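How to Read a Furniture Listing Before You Buy a Table Online

I have bought four tables over the internet and sent two of them back, so take this as advice from someone who has paid the return shipping. Most guides on this subject are written by people who would like you to click a link and buy something. I don't have a link. I have a tape measure and a low opinion of product pages.

Start with the dimensions, and start by not believing them. The number in the headline is nearly always the longest one the seller could get away with. A table sold as a 60 inch may be 60 inches with the leaf in and a good deal less without it. Scroll until you find the drawing with arrows on it. If there is no drawing, write to the seller and ask for the length, the depth, the height, and the gap between the floor and the underside of the apron. The last one is the one they leave out. It decides whether your chairs go under and whether your knees do.

When you have the numbers, put them on the floor with masking tape. Leave the tape down for a couple of days and walk past it with the laundry. I skipped this with the Mesport and ended up going sideways into my own kitchen until the truck came back for it.

Next, the material. "Wood" on its own tells you very little. "Wood finish," "wood look" and "wood tone" tell you it's something else. "Solid wood legs" is a sentence about legs. Look for the line that says what the top is made of all the way through, and if the seller has written three paragraphs about warmth and gathering and hasn't got around to it, I'd assume the worst.

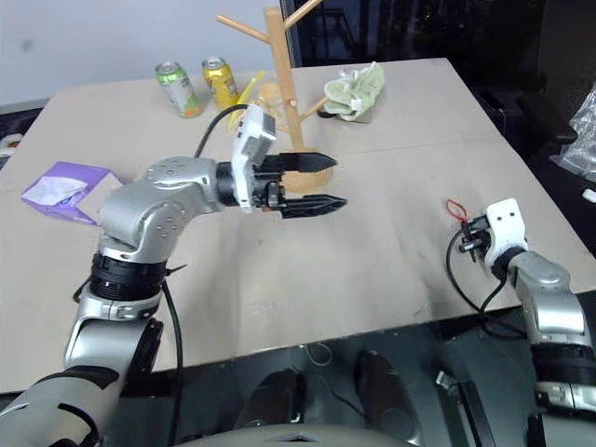

Weight is a better clue than any of the adjectives. Find the shipping weight, which sellers tend to report straight because the carrier will check it. Compare it with two or three tables of the same size. A lot lighter than the rest usually means a thin top or a hollow one. Heavier can be good, or it can be a lump of particleboard, so don't treat weight as proof of quality either. It rules things out.

Then the reviews. Skip the five-star ones written the week it arrived. Everybody likes a table the week it arrives. Sort by oldest if the site lets you and look for people who came back later to complain about wobble, rings from mugs, or a finish that went sticky near the stove. The Petchrat I looked at had almost 3000 reviews, and I had to dig a long way before I found one from a person who had owned it through a winter.

My neighbor Usa Ruangrit goes straight to the customer photos and ignores the text. I used to think that was lazy. I've come around on it, partly. A bad phone picture taken under a kitchen light tells you more about color than anything shot in a studio. It still won't tell you whether the thing wobbles.

Read the return policy before you pay, and read it for three things:

Who pays to ship it back.
Whether it has to be in the original box.
Whether "assembled" counts as "used."

Graltton would take mine back only in its own carton, with the foam. I had cut up the carton. Keep the box until you're sure, even if it has to live in the hallway.

Be careful with the word "sale," too. Write down the price and look again on Friday, then again in a couple of weeks. If the countdown clock has started over, the sale price is the price. I have watched one Trorkotport desk be in its final hours since December.

When the table comes, open it the same day and check the top for chips before you put in a single bolt. Photograph any damage with the label showing. Tighten everything by hand first, stand it on its feet, and only then go around with the wrench - if you tighten it upside down on the carpet, you can lock a twist into the frame. Go around again after a month. The instructions say this isn't needed, but the bolts on mine had all worked loose by then.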